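Rediseño del logotipo de Jako: notas sobre la segunda versión

3 jun 2021

En abril Turkuvel publicó la segunda versión del logotipo de Jako, su aplicación de notas de voz. El símbolo conserva la jota minúscula con el punto desplazado a la derecha. Cambian el grosor del trazo, el radio de la curva inferior y la paleta.

La versión anterior usaba 9 tonos, repartidos en un degradado que se degradaba mal por debajo de 40 píxeles: el punto se fundía con el asta y el icono se leía como una i. La actual se limita a dos tintas planas, un morado y un gris medio. El contraste entre ambas es justo - yo habría oscurecido el gris - pero la forma se reconoce en la barra de notificaciones.

La tipografía que acompaña al símbolo es Sisodia en peso medio, con el espaciado algo más abierto que el de serie. En la web de Hutivholm, el estudio que firma el trabajo, el archivo vectorial de muestra todavía lleva el espaciado antiguo.

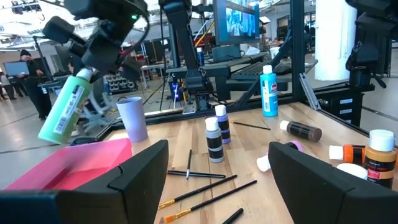 Pintura acrílica en morado y gris, con varios pinceles.

Queda sin resolver la versión monocroma. El manual indica relleno sólido para ambas piezas, y en negativo el punto parece mayor que el asta. Una reducción óptica del diámetro bastaría. He probado el ajuste en mi copia del SVG y subiré el archivo cuando limpie los nodos sobrantes.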